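Apprentissage par démonstration : guidage à la main ou téléop ?

timska_fr
Salut à tous ! Je débute avec un bras Timska et je dois lui apprendre à prendre une tige dans un rack. Vous feriez ça en le guidant à la main ou à distance ?

copeaux7
À la main, sans hésiter. Tu sens quand ça force, et en 2 heures t'as déjà de quoi entraîner un premier truc.

dallurard
Pas d'accord du tout ! Quand tu tiens le bras, t'as tes mains devant la caméra du poignet, et la politique apprend avec tes doigts dans le champ. Chez nous on est passés à la téléop en février, 434 démos gardées, et je ne reviendrais pas en arrière (même si les premiers jours on pleure un peu).

copeaux7
Mouais. À distance tu ne sens rien et tu tapes partout. Perso je masque mes mains dans les données et basta.

dallurard
Le masquage, j'ai testé, bof. Par contre oui, sans retour d'effort faut y aller doucement — moi je pilote presque uniquement avec la vue du poignet, approche lente, et je jette toute démo où j'ai hésité trop longtemps. 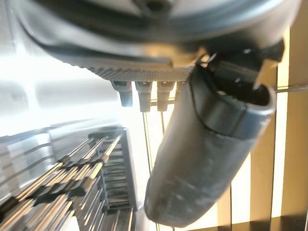

Et varie la position de départ à chaque fois, sinon il te rejoue bêtement le même trajet.

timska_fr
Ok, merci ! Je tente la téléop samedi, du coup. Une manette de jeu, ça passe ?

copeaux7
Pour les rotations, bon courage...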